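Home | Our Work | Reports | Get Involved | Contact

Sterley Reading Project: progress report to the Ellemance Fund
Covering the period to the end of November

You asked for a plain account of whether the after-school reading sessions are doing what our proposal said they would. My answer is that I don't know yet, and I am wary of the people who say they do.

The sessions run at two sites, the Quispe Street library and the old Juvell school building. Each child is supposed to get 90 minutes a week with an adult who listens to them read. Attendance at Quispe Street has held up well. At Juvell it fell off once the clocks changed and the walk home got dark, and the later start we tried in response made it worse. We have gone back to 3:30.

The headline result in the draft that went round last month was that children "gained up to 13 months in reading age." I have taken that line out. It came from one child, who had been off sick for the first test and took it later with a bad cold. The middle of the group moved about as much as you would expect from children getting older and going to school. That may still be worth something, as several of them had been slipping backward, but we have no group to compare them with and I won't pretend we do. 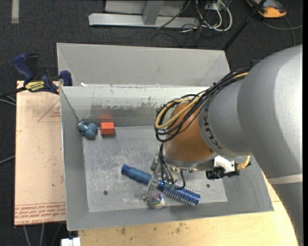
The teachers are happier than the numbers. Milagros Tamayo reports that her class now asks for books to take home, and she has the loan slips to show it. I asked how many of the books come back read. She laughed, fairly enough. Borrowing is a good sign, but our proposal promised reading, and we should keep the two apart.

Money. We are under budget on staff and over on books. The staff saving is no credit to us: the second coordinator post stood empty until October. Hanneke Wouters has it now and has already thrown out the old sign-in sheets, which could not tell a child who stayed ten minutes from one who stayed to the end. This does mean the early attendance figures are softer than they look.

For the next period I would like to drop the parent survey. The replies came mostly from families who never miss a session, and they told us we were wonderful. I would put that money into a proper second round of testing in spring, done by someone who does not work for us. Elsa Hämäläinen has given us a price and it is within what is left.

I am not asking for the extra site yet - Juvell needs to work first.

Roxana Condori, project lead

Comments

Ulises: Glad to see the 13 months gone. My daughter goes to Quispe Street and likes it, for what that's worth.

Bookbag_mom: Please keep the 3:30 start! Half past four was impossible with a toddler.

H. Wouters: New sign-in sheets are at both desks. Please write the time you leave too.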